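Stikus Low Board Table

From the workshop at Beltdale. Made to order, usually ready in November if you write to me before the summer rush is over.

Hi, I'm Dagný, and I make the Stikus. It's a low wooden table, pale, plain, meant to live on the floor of a room where people sit on the floor. I started with one for my sister's kids and then her neighbor wanted one, and then the neighbor's yoga teacher (you know how that goes), and now it's most of what I do between breakfast and about four in the afternoon.

People ask me what it's for and I never have a good short answer. Play dough. Jigsaws. Tea. Sorting buttons. Bent Lund, who has the unit next to mine, eats his lunch off one every day and has never once put a coaster down, and his still looks fine apart from a ring near one corner that he says was there when he got it. It wasn't!

What I wanted was a surface you could put one small thing on and see it right away. Dark tables swallow things. Glass ones shine back at you. A light wooden top just sits there quietly and lets you find the little orange bit you dropped.
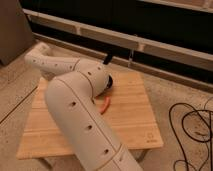 Light wood on a beige floor, with a small curved orange-pink piece lying on top.

I get a lot of mail about color, so let me say it again: there's one color, and it's light. I tried a walnut stain a few years back and hated it. If you have a beige or cream floor the table will blend in quite a bit, and some people love that and some people write to me a week later asking if I can do it in green. I can't do it in green. Pieter Wouters over in Ciltbridge will paint one for you if you ask him nicely, but then it's between you and Pieter, and my two-year promise on the finish doesn't cover his paint.

Price and delivery

The table is 1,150 kroner, finish included. Delivery inside Beltdale is free and I usually bring it myself. Ciltbridge is 57 kroner on top. Anywhere farther away goes by carrier for 162, and they'll only take it to the front door, so have somebody around who can help you with stairs. It comes in one piece, so there's nothing to screw together and no bag of leftover bolts to worry over.

If you want two, get in touch before you pay and I'll put them on one delivery.

The finish

I use a hard wax oil from Bisgaard, two coats, rubbed down by hand between them. I like it because you can fix it at home. Lacquer looks great until the first real scratch and then you're stuck with it, whereas with the oil you sand the spot lightly, wipe on a bit more, leave it overnight and carry on. A small tin comes with every table. Please don't lose the tin! I get more emails about lost tins than about anything else.

For everyday cleaning, a damp cloth with a drop of dish soap. Wipe with the grain, then dry it. Soft modeling stuff comes off easiest if you let it harden a little and lift it with an old bank card. Felt pens are harder. The washable kind wipes off if you catch it early, and the permanent kind is, well, permanent, though a light sanding gets most of it.

How the light changes it

This one surprises people. In the morning, by a window, the top looks almost blond. In the evening with a warm lamp on, the same table goes honey colored and a lot softer looking, and I've had a customer convinced I'd sent her the wrong one. So before you decide whether it goes with your room, think about when you're going to be using it. If it's mostly evenings, expect something warmer than you had in your head.

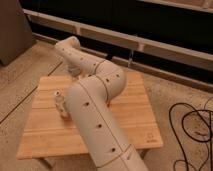
I'm an evening person myself, so mine gets used mostly after supper with one lamp going. The oil also deepens a little over the first year or so. Anything left standing in the same place for months will leave a paler patch underneath, so shift things now and then.

What it won't do

It isn't a bench. I know it looks like one, and yes, grown-ups do sit on it, and no, I won't replace it if it goes. It also doesn't like being outside. One damp night on a patio is probably okay, a whole season isn't. And keep it away from floor heating vents if you can, as the wood will move.

Hot pans need a trivet. Tea mugs are fine.

From people who have one

"We've had ours since the twins could sit up. It's been a train station, a bakery and a vet's office. Dents everywhere and I wouldn't swap it." Sandamali Weerasinghe

"Lower than I thought it would be, so measure first. I kept it anyway and now I do all my beadwork there." Snædís Kjærgaard

Snædís is right, please measure first. Sit on the floor where you want it, hold your hands where you'd like them to rest, and have someone measure from there to the floor. Send me that number with your order and I'll tell you if the standard height suits you. Changing the height costs nothing extra if you ask before I've cut the legs.

To order, write to me through the workshop page with your name, your address and what floor you live on. I answer mail in the evenings.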